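Call for participants: help us test how simulated practice carries over to real robot arms

The Durnine study at Loruvthorpe is looking for 20 people who like giving instructions. You'll type what the arm should do with the things on a table, in your own words, and we compare how it copes in simulation and on hardware. 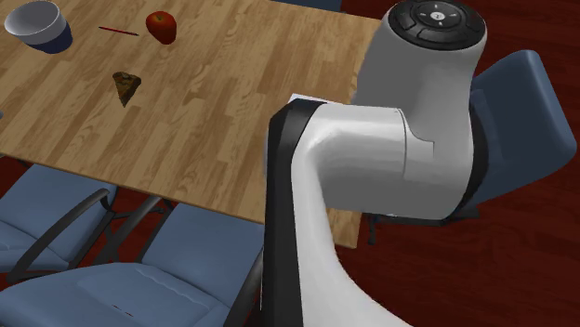 Narendra Chauhan wrote to ask whether you need to code, and would love it if the answer were no.

It is no! We have 466 typed commands so far and want 300 more, the messier the better. “Go to the plate” is fine – so is a rambling version.
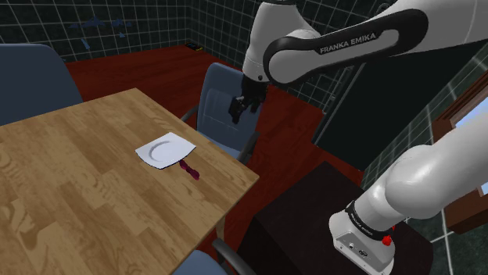

Sessions last 2 hours and start in September. Some begin with the gripper open and empty over the chairs, so your first words matter. Write to the Durnine desk to join.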